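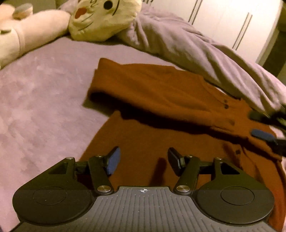
Rust-brown top laid out on the lavender fleece.

Maya Farah on mending, moths and why she shut the shop

Maya Farah doesn't want to talk about fashion. Says so before I've got my coat off. "Clothes, yes. Ask me about clothes. Fashion I gave up on."

We're in her kitchen in Traltley, back door open, kettle on for the second time. She ran Awad, the alterations place on Okent Road, until February. The name was her mother's. Hems, zips, the odd wedding dress. Then the rent went up and that was that.

"People think I must be heartbroken. I was tired! Standing up all day, and then the books at night. I did cry when they took the sign down, I'll give you that."

Now she works from home and teaches a mending class above the library. 72 people on the waiting list last time she looked. She puts it down to prices, mostly. A jumper costs what it costs and it goes at the elbow inside a year.

So what do they bring her?

"Jeans. Always jeans, inner thigh. And knitwear with moth. They come in whispering about it like it's nits. Everyone's got moths. I've got moths."

Her advice on that is short. Wash it or freeze it, hoover the bottom of the wardrobe, hoover it again. She's not keen on cedar balls. Lavender bags she calls "nice for the drawer" and leaves it there.

She learned from her mother, who took in piecework for a coat factory called Plulline and kept the offcuts in biscuit tins. Maya was sewing on buttons at six. Badly, she says. Her mother would snip them off without a word and hand them back.

"That was the lesson. There wasn't any shouting. You just got the button back."

The factory closed in 2000 and a lot of the women who'd worked there set up at front-room tables, doing curtains, school uniforms, whatever came. There were 2 of them on Maya's street alone. She thinks most have packed it in by now. Eyes, hands. She worries about who does it next, then says she's sick of people asking her that, so I cross out my next question.

What should a beginner buy? Needles, decent ones. Sharp scissors that never go near paper. Thread in black, navy, grey and cream. She's firm about not buying a machine in the first year, "you'll only get cross with it".

And visible mending, the bright patches, the little stars? Long pause. Biscuit.

"It's fine. If it gets them doing it. I was brought up that if you could see it, you'd done it wrong, so it goes agianst the grain. But there's a girl in my class did a whole cuff in yellow and I went home and thought about that cuff all evening."

Has she tried it herself? She has. A cardigan pocket, green on grey. She wears it in the garden. Not to the shops yet.

The next class starts after half term and its full, but she says to put your name down anyway, people drop out once they find out about the darning. Bring something you like. Don't bring tights.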